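Chapter 4
Parts, Trays and the Open Case
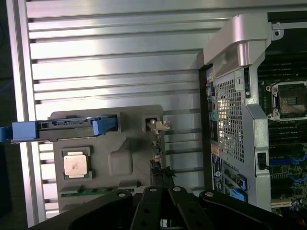 Most of the time spent on a repair bench goes on handling parts, and only a small share of it on the repair itself. A part comes out of a computer, it is put down somewhere, and later it or its replacement goes back in. What happens in between decides a good deal about how the job ends. A moulded tray gives each part a place of its own: a processor sits in a square pocket, a memory module lies in a long slot, and a small metal bracket has a cutout to itself near the corner. A drive caddy is a larger thing and may lie across the top. The open case stands close by, so that parts travel a short distance between the two.

This chapter deals with the work that comes before any fault is traced. It covers setting out the bench, opening the case, taking parts out in a sensible order, and storing them so that they can be found and identified again. Chapter 5 goes on to testing.

What you should already know

You should have read Chapter 2, on static electricity, and have your own wrist strap. You should also be able to name the main parts of a computer by sight. If you are unsure of the difference between a memory module and an expansion card, go back to the drawings at the end of Chapter 1 before you go on.

By the end of the chapter you should be able to:

set out a bench for a strip-down without help
remove and store a processor, memory and drives
fill in a parts sheet that another person can follow
say which parts may share a tray and which may not

4.1 The bench

Choose a surface that is level, clean and larger than you think you need. A case with its cover off takes up one area, the cover itself takes up another, and the tray needs a third. Many workshops have benches that are long enough but too shallow, and the cover ends up on the floor, where it is trodden on.

Light should come from above and slightly to one side. Bare metal surfaces throw back a strong glare, and a dark screw lying in a slot can be missed altogether. If you work on a ribbed surface, check the gaps between the ribs before you close the case. A small magnetic dish for screws is worth having, but keep it at the far end of the bench, well away from any drive.

Tools go on the side of your working hand. The tray goes between you and the case, or directly beside the case. Do not put it behind the case. Reaching over an open chassis with a processor in your fingers is how processors are dropped.

4.2 Trays and pockets

The simplest tray is a flat one with a rim. It keeps parts from rolling off the bench and does little else. The next step up is a divided tray, and the best for regular work is a tray with recesses shaped to the parts. In a workshop where the same kind of machine comes in again and again, the shaped tray soon saves time, as an empty pocket shows at once that something has not been removed or has not been put back.

The Kalholm workshop, whose methods are followed in several chapters of this book, changed from flat trays to shaped ones in October, before its busy season. Bent Norðdahl, who runs the bench there, kept the old parts sheets and compared them with the new. Over 51 strip-downs with flat trays, 4 machines had gone back together with a part missing. He also found that the larger recesses were being used for anything that had no pocket, including screwdrivers. The workshop now has a rule that a recess holds a part or holds nothing.

A tray does not protect against static merely by being a tray. Look for a marking on the underside, or ask the supplier. Where there is any doubt, put memory modules and processors in antistatic bags first and lay the bags in the tray.

4.3 The order of work

Shut the machine down, switch it off at the wall and pull out the mains lead. Press the power button once and wait. Fit your wrist strap and connect it before you touch anything inside.

Take off the cover and look before you move anything. Note how the cables run and which of them cross over other parts. Air ducts usually have to come out early, as they sit over the processor or the memory. They are light plastic mouldings and the clips break easily if they are pulled at an angle. Lift them straight.

Drives come next. In many servers and some desktop machines a drive is carried in a caddy, which is a frame with a handle or a latch at one end. Release the latch fully, draw the caddy out with one hand and support it underneath with the other. A coloured handle often marks a part meant to be moved by the user, but makers differ and the manual should be checked.

Memory modules are released by the clips at the ends of the slot. Hold a module by its edges and do not touch the contacts. Write down the slot it came from.

The processor is left until last. Once the cooler is off, open the retaining lever and lift the chip straight up by its edges. Wipe the old paste from the lid with a lint-free cloth and put the chip in its pocket with the lid facing upwards, unless the tray was made for the other way up.

4.4 Cables and small parts

Small parts cause more trouble than large ones. Brackets, clips and spacers look alike once they are out of the machine, and a bracket from one side will sometimes almost fit the other. Give each one a pocket or a labelled bag.

Thin cables should be laid straight along one side of the tray with their connectors together. They should not be wound tightly or tucked under heavier parts. Look at each one as you put it down. Where strands are frayed or have come away from the connector, set the cable aside and enter it on the sheet as damaged, even if the machine was working when it came in. A cable costs very little beside a second visit to the bench.

4.5 The parts sheet

A parts sheet is a single page that stays with the tray. It has a line for each part, with the place it came from, the pocket it is in, its condition, and the initials of the person who removed it. The sheet should be filled in as the work goes along. One written from memory at half past five is of little use to the person who finishes the job the next morning.

Remedios Zabala, who trains new staff at the Nieto service centre, has each learner hand over a half-finished machine to another with no talking allowed. The second learner has only the tray and the sheet to go by and is given 20 minutes to finish. Most of the first attempts fail, usually over memory slots or the position of a bracket. By the third attempt the sheets are fuller and the writing is easier to read.

Words used in this chapter

Caddy – a carrier that holds a drive and slides into a bay.
Chassis – the metal frame of the computer, to which other parts are fixed.
Heat spreader – the metal lid on top of a processor.
Substrate – the thin board on which the chip is mounted.
Air duct – a shaped cover that guides air over hot parts.

Before you read on

Find an old machine that is no longer needed and a tray of any kind. Draw the tray on a sheet of paper and mark where you would put the processor, each memory module, the drives and the small brackets. Keep the drawing. You will need it for the practical work in section 4.6, where you will strip the machine down and see how much of the plan has to be changed.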